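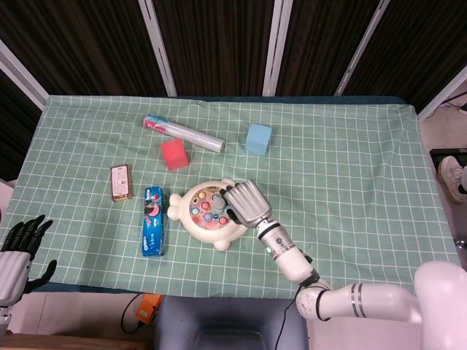

Kavo Family Room – minutes of the February meeting

Start 6:30 p.m. The minutes of the last meeting were accepted without changes.

1. Table and toys
The green checkered cloth stays on the table. The whack-a-mole toy and the foam cubes, red and light blue, will be kept together in the toy cupboard. Food goes to the kitchen shelf after each session, also the Oreo box. It was asked if small boxes can stay on the table – decided no, they go in the drawer.

2. Purchases
The offer from Grekach for 2 low shelves was read. Agreed, if delivery is included. A second tablecloth is postponed.

3. Money
The balance is 1,806. From this, 90 is reserved for new toys.

4. Other
Brirkovetti asks to use the room for 3 afternoons in spring. Agreed, but they must bring their own cups.

The meeting closed at 7:40 p.m.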